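厨房台面上的小铁丝架，瓶瓶罐罐到底怎么放才顺手？

发布在：居家收纳 › 厨房与餐厅

小满妈妈在厨房

各位好，又来麻烦大家了。上回问米桶的事，好几位热心邻居回得特别细，我照着做了，到现在都很好用，先说声谢谢！

这次想请教的是台面置物架。我家厨房是老房子改的，台面不长，去年搬进来的时候图好看，买了一个金色的铁丝架，花了64块。刚开始上面只摆油盐酱醋，清清爽爽的，后来不知怎么就越摆越多，胡椒粉、辣酱、孩子拌饭用的芝麻海苔碎，还有婆婆从老家带来的腐乳，全挤到一块儿去了。每天傍晚做饭最赶的时候，想拿里面那瓶生抽，就得先把外面的请出来，拿完再请回去，锅里的油都冒烟了。

我想问的主要是这么几件事。铁丝架的横条之间有缝，小瓶子放上去老是歪，要不要垫东西？垫了以后好不好擦？还有，高的矮的、常用的不常用的，到底按什么来排？我先生主张按高矮，说看着整齐，我觉得应该按用的次数，两个人为这个争了一个周末，哈哈。另外有朋友劝我干脆换一个Markotance的双层架，要196块，我有点舍不得，旧的又没坏。 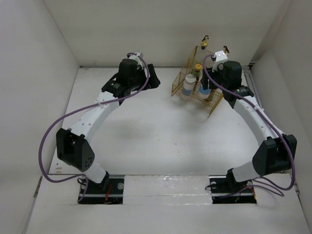
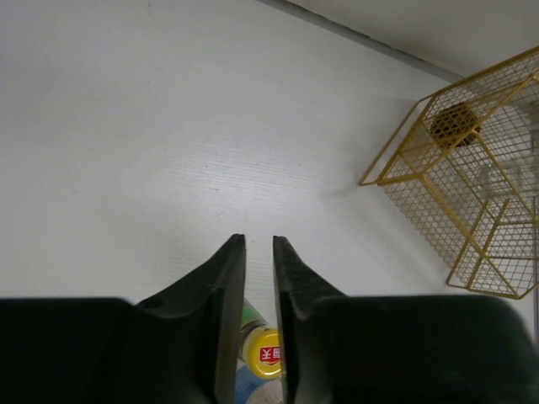

再补充一下，台面离灶台很近，油烟难免，所以太复杂的收纳盒我怕擦起来麻烦。墙上是不能打孔的（房东不同意），吸盘挂钩我试过两种，都是半夜掉下来，把一家人吓醒。冰箱侧面倒是还空着，不过离灶台有三步远，炒菜的时候跑过去拿，也不太现实。大家家里是怎么弄的，随便说说都好，我慢慢看。

南瓜粥不放糖

先别换架子！我看到你说旧的没坏就急着来回了。我家也是铁丝架，用了好些年，歪瓶子的问题其实很好解决：去买一卷硅胶垫，按架子的大小剪一块铺上去，边上留一点点不要铺满，这样水能从边上漏下去。每个星期二我倒完垃圾顺手把垫子揭下来，用洗洁精一冲，挂在水龙头上晾着，很省事。不要用厨房纸垫，我用过，沾了油以后黏在铁丝上，抠都抠不下来。

至于怎么排，我站你这边，按用的次数排。每天必用的放最外面，靠你拿锅铲的那只手。一个星期用一两回的放里面。一个月都想不起来的，就请它离开台面，放柜子里去。你先生喜欢整齐，那就在“每天必用”这一排里面再按高矮排嘛，两个人都有面子。

还有一个小办法，是我妈教的。里面那排如果都是矮罐子，盖子朝上看不出是什么，就在盖子上贴一小条纸胶带，写两个字，“花椒”“孜然”这样。圆罐子千万别横着放，看着省地方，抽走一个别的就跟着滚，我摔过一瓶玫瑰腐乳，那个味道在厨房待了好几天，地砖缝都是红的。

腐乳、辣酱这类开了盖的，看看标签，很多是要进冰箱的，这样架子上一下子又空出两个位置。

Abdelilah Tazi

大家好，我的中文是跟太太和岳母学的，写得不好请多包涵。

我们家做饭用的香料特别多，孜然、姜黄、甜椒粉、肉桂，刚结婚的时候岳母看见我的架子，站在那里半天没有说话。所以这个题目我很有感情，想多说几句。

第一件事，先把所有的瓶子都拿下来，放在桌子上。我知道很麻烦，可是不拿下来就不知道有多少是过期的，有多少是重复的。我们那一次找出3瓶开了口的白胡椒，三瓶都只用了一点点。

第二件事，想一想你平时做什么菜。我把做汤的放在一起，炖肉的放在一起，各用一个小托盘。炖肉的时候整个托盘端到灶台旁边，做完再端回去，擦也只擦一个托盘。托盘不用买好的，我用的是装饼干的铁盒盖子，蓝色的，已经有点生锈，太太想扔掉很多次了，我不同意。

垫子我同意楼上的朋友。不过如果你的架子腿是细的，也要给腿下面套一个小橡胶帽，不然在台面上会滑，时间长了会有划痕。五金店按包卖，很便宜，买之前记得量一量铁丝有多粗。我第一次没有量，买大了，套上去像穿了爸爸的鞋。

双层架我们也用过，上面那层高，拿起来很舒服，但是下面那层的高瓶子要斜着才能抽出来，倒完酱油再斜着放回去，瓶口的酱油就会流到架子上。如果你一定要换，先量一量家里最高的那瓶油。

路过的老周

我家直接买了Gridico的整套抽拉柜，988，一步到位。台面上什么都不放最好擦。

小满妈妈在厨房

谢谢大家！昨晚照着Abdelilah说的，全拿下来摆了一桌子，光芝麻就有两袋开了封的，还有一瓶蚝油我完全不记得什么时候买的。硅胶垫已经下单了，橡胶帽等周末去五金店看看。老周家的抽拉柜听着真好，可惜我们是租的房子，大概要等以后了。腐乳已经进了冰箱，婆婆打电话来问起，我还把瓶子上那行“开盖后冷藏”念给她听了一遍。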